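# What Happens When a Company Runs Out of Money?

By Eirini Moschos

Companies die. It sounds dramatic when you put it that way, and grown-ups usually don't. They say a company has "gone under," or "gone bust," or "gone belly up," as if it were a fish. The proper word is **bankrupt**, and if you have ever walked past a store with brown paper over the windows and wondered what went on in there, this page is for you.

We'll need a company to ruin. Let's use the Jovdale Umbrella Company, which makes umbrellas in the town of Zaterdale. It has two owners, a workshop, a delivery van with a dent in it, and a machine that bends metal ribs into an umbrella shape and makes a noise like a goose when it does so.

## First, the company borrows

You might think a company with debts is already in trouble. It usually isn't. Most companies owe somebody something nearly all the time, and they are perfectly cheerful about it.

Say Jovdale wants that goose machine. The machine costs more than the company has in its account. So the owners go to Testmont Bank and ask for a loan. The bank looks over the company's records, asks a lot of questions, and says yes, on two conditions. The first is that Jovdale pays back the loan bit by bit, with extra on top. The extra is called **interest**, and it is how a bank charges rent on its money. The second is that if Jovdale stops paying, the bank gets to take the machine.

A thing you promise to hand over like that is called **collateral**. If your brother lends you his headphones and keeps your bike lock key until you give them back, the bike lock key is collateral. (Your brother is also a bit of a bank. Watch him.)

Jovdale owes money to other people too. The cloth for the umbrellas comes from Ajayi Fabrics, which sends the cloth first and the bill later. The people in the workshop do their work first and get their wages at the end of the month. So even the workers are lending the company something, though I doubt any of them would put it like that.

Everybody the company owes is called a **creditor**. The bank is a creditor, the cloth supplier is a creditor, and so is the man who fixed the van and didn't fix the dent.

## Then it doesn't rain

You can be very good at making umbrellas and still go bust. All it takes is a dry October, followed by a lot more dry weather, and a new store down the road selling raincoats with ducks on them.

Money comes into a company when customers pay. Money goes out when bills arrive. When less comes in than goes out, the company uses up its savings, the way you would if your allowance stopped and your candy habit did not.

Now we come to something that confuses plenty of adults, including some who run companies. There are different ways to be short of money.

One is that you own plenty, but none of it is cash. Jovdale might have a storeroom packed with fine umbrellas and not a dollar to pay the electric bill. The electric company does not want umbrellas. It has been asked. This is called a **cash flow** problem, and sometimes it can be fixed by selling things quickly or by begging people to wait.

The other is worse. Add up everything the company owns, the van and the machine and all the umbrellas, and it still comes to less than what the company owes. Then waiting won't help.

Either way, if a company can't pay its debts, the word for it is **insolvent**. It's a word to say quietly if you're standing next to the owner.

## Why not just let everyone grab something?

Imagine the news gets out in Zaterdale. Ajayi Fabrics hears about it and sends a truck to collect its cloth. The van man takes the van. A worker who is owed wages walks out with an armload of umbrellas and the office kettle. By lunchtime the place is bare, and anybody who happened to be at the dentist gets nothing.

It would be quick, I'll give it that. But the fastest people and the pushiest people would do best, and you already know from school that these are not always the people who deserve to.

Bankruptcy is the rule that says: everybody stop. Put down the kettle.

Once a court gets involved, creditors generally have to quit chasing the company and get in line. A person is put in charge who doesn't belong to any of the sides. In the United States this person is often called a **trustee**. The trustee makes a list of everything the company has and a list of everyone it owes. Then there are forms. I won't describe the forms. You have your whole life ahead of you for forms.

## Fix it or finish it

A bankrupt company can go down one of several roads, but most of the stories you hear on the news are about one of these.

**Fixing it.** The company keeps working while it makes a plan. It might close a shop, sell the van, and promise its creditors part of what they're owed, paid slowly. The creditors grumble and vote. A court has to approve the plan. They may say yes, because part of something is nicer than all of nothing. In America this is called Chapter 11, after the section of the law where it's written down. It has nothing to do with chapter eleven of whatever you're reading at the moment, although there may be an equal amount of suffering in both. Very large companies have been through this and come out the other side still flying planes and selling pants.

**Finishing it.** Nobody thinks the company can be saved, so everything is sold and the money is shared out. This is **liquidation**. No liquid is involved, which disappointed me too. It means turning things into cash, and cash is called "liquid" by people who work with it, maybe because of how easily it runs through your fingers.

Jovdale, I'm sorry to say, is getting liquidated. The raincoats with ducks were just too good.

## Who gets paid?

Suppose Jovdale owes $4,000 altogether. (A real umbrella company would owe far more, but big numbers are mostly small numbers wearing hats, and these will do the job.) The trustee sells the machine, the van, the cloth, the umbrellas and the kettle. When it's all gone, there is $3,299.

You don't need a calculator to see that somebody is going to be unhappy. The question is who, and the law has a line for that, too. The exact order changes from country to country, and it has more wrinkles than I can iron here. It goes something like this:

1. **Creditors with collateral.** Testmont Bank was promised the machine, so the money from selling the machine goes to Testmont, up to what it's owed.
2. **The cost of doing all this.** The trustee gets paid. Going broke costs money, and I agree that this seems rude.
3. **Certain people the law wants to protect.** Workers who are owed recent wages are usually here, up to a limit. Some taxes are here as well. Governments wrote the list, after all.
4. **Everyone else who is owed.** Ajayi Fabrics, the van man, the electric company. They share whatever is left, each getting the same slice of every dollar owed.
5. **The owners.** They get what remains after everybody else has been paid in full. For Jovdale, that's zero.

It may seem hard on the owners to be last. But think of the good years. If Jovdale had sold umbrellas by the truckload, the bank would have gotten its loan back with interest and no more. The cloth supplier would have gotten the price of the cloth. All the extra would have gone to the owners. They stood first in line for the treats, so they stand last in line for the leftovers. 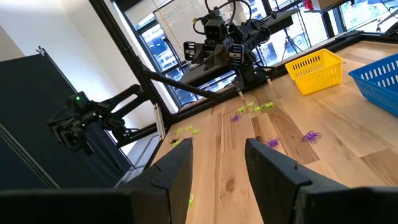
Kobe Mertens wrote in to ask whether the owners have to sell their own houses, and their bikes, and possibly the dog, to pay the rest of what the company owes.

Good question, Kobe, and the dog will be glad you raised it. The answer depends on what kind of company it is. Many are set up so that the company counts as a separate "person" in the eyes of the law. It can own a van. It can owe money. It can't eat lunch, but otherwise it's quite lifelike. If that sort of company goes bust, the debts belong to the company, and the owners normally lose only what they put in. The name for this is **limited liability**.

If you run a lemonade stand without setting up anything of the kind, you and the stand are the same as far as the law is concerned, and the stand's debts are your debts. Banks know all this, by the way. When they lend to a very small company, they often ask the owner to sign a promise to pay if the company can't. So the house isn't always safe. The dog probably is. Dogs fetch very little at auction and lots of other things at home.

## Is going bankrupt a crime?

No. Long ago, in some places, people who couldn't pay their debts were locked up until they could, which made it rather difficult for them to earn anything. Most countries have since noticed the problem.

Hiding things from the trustee is a crime, though. If the owners of Jovdale had driven the goose machine over to a cousin's barn the night before and told everyone it had been stolen, they could end up in front of a judge, and it would be a different kind of court.

## Words to try at dinner

**Creditor:** someone who is owed money.

**Debtor:** someone who owes it. At my house this is me, and the creditor is the library.

**Asset:** anything a company owns that is worth something. Umbrellas are assets. The dent isn't.

**Insolvent:** unable to pay what you owe.

**Liquidation:** selling everything and sharing out the cash.

If you have a question about money, ask a grown-up to help you send it in. Next time we'll look at insurance, and why the van wasn't covered.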